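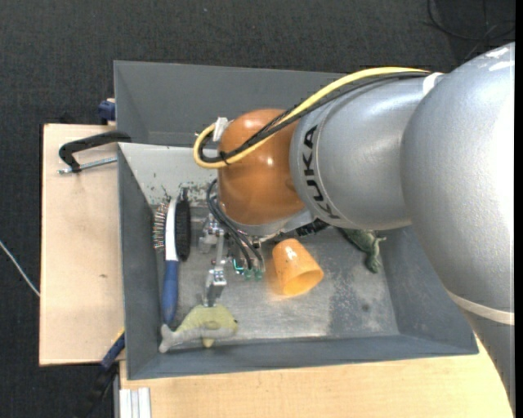 Attachment 1: gray metal bin on wood

Ticket 1284
Subject: Bin labels scan as "item not found" after the September import
Product: Felara Stock (web), Tidska handheld scanner, Gradow label printer
Opened by: Ludivine Renaud, Stojanovska Supply
Status: Resolved

Original message

Hello Felara team,

First of all, thank you for the help with the import last time. You were so patient with me and I did get everything in, all 3000 items, with the pictures and the reorder points and even the odd little notes our old system let us keep. So I'm sorry to be back already!

My trouble now is with the labels. I printed a run of 70 bin labels on the Gradow this morning, and they look lovely, very crisp, much nicer than the old ones. But when I scan them with the Tidska a good many come up "item not found." Others are perfectly fine. I can't see any difference between the good ones and the bad ones. I tried holding the scanner closer, then farther away, then at a slant (which is how I got the old one to behave), and it beeps happily every time, so I believe it's reading something. It just doesn't know what it has read.

What I've done so far:
Turned the scanner off and on.
Turned the printer off and on.
Cleaned the print head with the little pen that came in the box.
Reprinted one of the bad labels. Same result.
Logged out of Felara and back in on the office computer.

If I type the item name into the search box, the item is there, with the correct quantity and location. So it isn't lost. I'd love to have this sorted before the stock count, as I've got people coming in early for it and I promised them it would go faster this year.

Warmly,
Ludivine

Reply from Felara Support, 9:40 a.m.

Hi Ludivine,

No need to be sorry, it's good to hear from you, and I'm glad the import went through in the end. Thank you for listing what you tried. It saves us both a round of emails.

A beep followed by "item not found" generally means the scanner read the barcode cleanly and Felara couldn't match the number to an item. That makes me less worried about the printer and more curious about the numbers themselves. Could you do two things for me when you have a moment?

1. On the Tidska, open Settings, then Scan History, and write down exactly what it shows for one label that works and one that doesn't.
2. In Felara, open those same two items and copy what's in the Item Code field and in the Barcode field. They sit next to each other on the Details tab and they're easy to mix up.

Please don't reprint anything just yet. I'd hate for you to use up a roll while we're still looking.

Reply from Ludivine Renaud, 10:25 a.m.

Well, I feel we may be getting somewhere. I wrote it all out on paper first and then had to go back, as I'd copied the same field twice. You did warn me.

The one that works: the scanner shows a number starting with 4. Item Code and Barcode in Felara both match it, digit for digit.

The one that doesn't: the scanner shows a number starting with two zeros. Item Code in Felara also has the two zeros. But the Barcode field has the same number without the zeros in front. They're just gone!

I then looked at five more of the bad ones and all of them should start with a zero. None of the good ones do. I didn't touch those numbers, I promise. I did open the spreadsheet before the import to fix the spelling of "gasket," which was wrong all the way down the column and had bothered me for years.

Reply from Felara Support, 10:50 a.m.

That's a wonderful piece of detective work, and I think the gasket is our answer.

When a spreadsheet program opens a file like yours, it often decides that a column of digits must be numbers, and it drops any zeros at the front. When you saved your spelling fix, the shortened versions were saved along with it. Your Item Code column was spared, probably thanks to the few codes in there with letters in them. Our label template prints from Item Code, and the scanner looks things up by Barcode, so you ended up with correct labels pointing at a field that had changed.

The good part is that your labels are right. Please keep them all. We only have to repair the Barcode field, and you can do it inside Felara without going near the spreadsheet:

1. Go to Items, then Bulk Tools.
2. Choose Copy Field to Field.
3. Set "From" to Item Code and "To" to Barcode.
4. Tick "Only where the two differ."
5. Click Preview and look over the list before you click Apply.

If anything on the preview list has a manufacturer's barcode that's meant to be different from your own code, untick that line. Then sync the Tidska by holding the side button until the screen says Updating. Leave it in the cradle while it does this. With a catalog your size it can take 14 minutes, and it may look as though it has stopped partway.

Reply from Ludivine Renaud, 1:15 p.m.

It works! I had a sandwich while it updated and I was very good and did not lift it out of the cradle, though it did sit there looking stuck for quite a while.

The preview list was longer than I expected. I unticked the adhesives and the lamp bulbs, which come with their own barcodes printed on the box, and let the rest go through. Then I walked the aisle with the scanner and tried every label I'd printed. Not a single "not found."

May I ask one more thing while I have you? I will certainly need to edit that spreadsheet again someday. How do I do it without losing my zeros?

Reply from Felara Support, 1:40 p.m.

I'm delighted, and leaving out the adhesives and bulbs was exactly right.

For the spreadsheet, don't double-click the file to open it. Start with a blank sheet and use the program's import command, and when it asks about each column, set Item Code and Barcode to "Text." The zeros will stay where they are. For small things like spelling, you can also use Find and Replace under Bulk Tools and skip the spreadsheet altogether.

I've also passed a note to our import team asking for a warning when the two fields differ only by zeros at the front. I can't promise when that might appear.

I'll mark this as resolved. If a stray label turns up during the count, reply to this same message and the ticket will open again with all our notes in it.

Reply from Ludivine Renaud, 1:52 p.m.

Thank you, thank you. I've written "TEXT" on a sticky note and put it on the monitor. Please do close it.

Internal note: Cause was leading zeros dropped from Barcode column before import. Fixed by customer with Copy Field to Field. Labels and printer not at fault. Linked to import warning request.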